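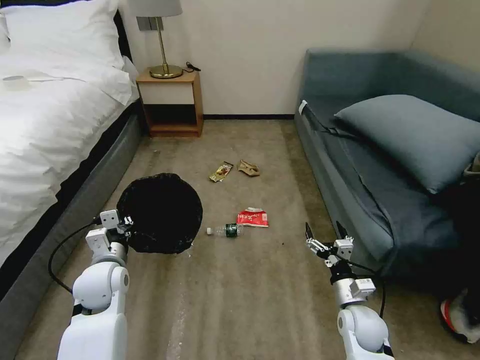

## September, training board: spinning nuts and the polished crimps

Started 8:40, stopped for lunch, finished after the evening group had left the hall.

I continue with the steep board (the 40 degree one, we call it Nellura after the old sign). Two problems are open from last month. The first is the T-nuts which turn in the plywood when we tighten a bolt. The second is the small crimps in row six and row seven, which the members say are now too slippery. I wanted to look at both with the board empty, so I stripped it completely. All holds are in the grey boxes, sorted by row. Please do not mix the boxes, the bolts are in the same box as their hold and the lengths are different.

### T-nuts

The board has 300 positions. I went through every one from behind with the torch and then from the front with a bolt and the short key. Result: 33 nuts turn or are crooked. I marked them with a ring of blue chalk on the front and a cross of pencil on the back.

Almost all bad ones are in the lower third, where the foot chips are. I had expected the opposite, that the big holds on top would make the damage. But we change the foot chips much more often, and I think each change costs a little. Also, somebody used the impact driver on the lower rows. One can see it on the bolt heads, the hexagon is round inside. I do not want to blame anyone, I only ask that we go back to the rule: driver until the hold touches the wood, then by hand.

The nuts in the lower panel are the four-prong type. In the upper panels they are the type with three small screws in the flange, and from those only two were bad. For these two the screws had simply come out. I put in screws one size longer and they hold.

For the four-prong nuts I tried three repairs:

1. Knock it out, turn it by an eighth, knock it in again with epoxy under the flange. Quick, but on one position the nut turned again at the second tightening. The epoxy had only five hours, so this is perhaps not a fair test.
2. Knock it out, fill the old prong holes with hardwood slivers and wood glue, let dry, put in the same type again. Slow and ugly but firm.
3. Replace with the screw-on type. The hole must be opened by one millimetre. Firm at once.

I will use number 3 for everything. We have a bag of 200 screw-on nuts from Brekke, so this is no question of material. It is only a question of lying on one's back for a long time. Behind the bottom edge the space is so narrow that the normal drill does not fit, take the angle head. It is in the second drawer, under the sandpaper, and the small chuck key is tied to it with a string.

Done today: 14. Still to do: 19, all in the two bottom panels.

Note for next time: the bolt must be in the nut from the front when the three screws are driven, otherwise the nut sits a little inclined and the thread catches. I learned it on position C4 and had to take it out again.

### Polished crimps

Rosalía Miranda had already washed half of the crimps when I arrived. She used warm water, the soft brush and a little dish soap, and left them on the rack overnight. The other half I left dirty on purpose, to compare.

We made the same simple test as in spring. The hold is bolted on the small tilting plate, we put the rubber block with the weight on it, and we raise the plate slowly until the block slides. Then we read the angle. Five times for each hold, and we take the middle value, not the average, so that one strange reading does not pull it.

What we found, in words (the numbers are in the yellow folder):

- Dirty Ruva crimps slide clearly earlier than the washed ones. Washing gives back the most of it, but they do not come back to the level of the spare one from the box.
- Dirty and washed Droltunel crimps are nearly the same. These holds are simply worn. Under the magnifier the grain is flat on the front edge, exactly where the fingers sit, and still sharp on the sides.
- The two wooden crimps do not fit into this comparison and I took them out. They were never rough.

So the members are right, but for one brand the remedy is soap and for the other one it is not.

We discussed if we can roughen the Droltunel ones again. Rosalía has done it at her former hall with sandblasting, and she says the result was good for half a year and then worse than before. I tried one by hand with 80 grit, outside, with the mask. The surface became even but it feels wrong — scratchy, like a file, and it would eat the skin in one session. I put this hold in the reject box with a red sticker. Please do not put it back on the board as a joke.

My opinion is to replace only row six and row seven and to move the old ones down as foot chips, there nobody minds. The order of the problems on the board stays the same then, if the new ones have the same shape. This I must ask. The catalogue says the shape is unchanged, but the last time the depth was different by two or three millimetres and we had complaints for weeks about the grades.

### Use of the board

From the counter on the door, the board area had 3,000 entries since the last full cleaning. I do not know how many of these really climbed and how many only came to stretch or to sit. Still, I would like to have a fixed interval and not wait until somebody complains. Suggestion: wash at every 1,000 entries, check the nuts from behind at the same time. With two persons it is one morning.

Rosalía thinks the interval should be shorter in summer when the hands are sweaty. I agree in principle. Let us first see if we manage the simple one.

### Open

- 19 nuts, bottom panels. Angle head is charged.
- Ask Droltunel for the depth of the current crimps, with a tolerance if they have one.
- Second test of the epoxy repair after a full day. I left position A2 as it is for this, do not touch it.
- New bolts for the lower rows, M10, 40 and 50 mm. The ones with round heads I have thrown away already.
- The tilting plate has play in the hinge, maybe half a degree. Tighten it before the next series and then repeat one washed Ruva crimp, to see if the old readings are still good.
- Photograph of the original layout is pinned behind the door. Rows are counted from below, the first row is one.

Board stays closed until the bottom panels are done. I hung the sign and moved the mats back against it, so that the children do not try the frame.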